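Home About Programs Reports Contact

Progress Report to the Wiveck Fund
Digital Access for Rural Libraries, Koltovley District
Reporting period ending December

1. Summary

The grant from the Wiveck Fund supports public computer access and basic skills teaching in the seven branch libraries of Koltovley District. During this period all seven branches offered the service, and four extended their opening hours into the early evening. The district library office considers the project to be on schedule, with one exception at the Vadivano branch, described in section 4.

2. Use of the service

Branches recorded 3811 computer sessions in the period. Demand was highest in the late afternoon, when school students and adults returning from work arrive together. Staff at the two largest branches now keep a simple booking sheet for the hours between 4:00 and 6:00 p.m. Patrons have accepted this well, although several asked for longer bookings when filling in benefit or job applications, and the standard slot for these tasks has been extended to one hour.

Printing remains the most requested extra service. The project budget did not provide for paper and toner at the present level of use, and the district has covered the difference from its own supplies line.

3. Equipment

Most of the desktop computers in the branches were received from district offices and had been in use before the project began. The work plan approved by the Fund provides for repair in place of replacement wherever a machine can still meet the needs of patrons. Storage drives are checked first, and data left by earlier users is erased before a computer is placed on the public floor.
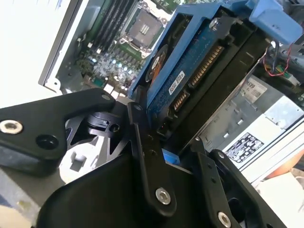

Spare parts are held centrally and sent out with the weekly book van. This has reduced the time a branch waits for a repair, and it has removed the need for a separate courier contract. The remaining balance on the courier line is shown in the financial statement, and we ask for permission to move it to training.

4. Vadivano branch

The roof repairs at Vadivano took longer than planned, and the reading room was closed for three weeks. Classes were moved to the town hall - a smaller space, with poor lighting - and attendance fell. The room has since reopened. The missed classes will be offered again in the spring at no added cost to the grant.

5. Skills classes

The branches held 29 classes in the period. Subjects were email, safe use of passwords, online forms, and finding health information. Course materials were adapted from the Söderlund workbook, which the district purchased in the first year. Older patrons found the chapter on passwords difficult, and it has been rewritten in shorter steps with larger type.

Getachew Feyisa, project coordinator, visited each branch to observe teaching. His main recommendation is that classes be limited to the number of working computers in the room, so that no patron has to share. This rule is now in force.

6. Next period

The district will complete the rescheduled classes at Vadivano, extend evening hours to the three remaining branches, and carry out the patron survey required under the grant agreement. The survey form will be sent to the Fund for comment before it is printed.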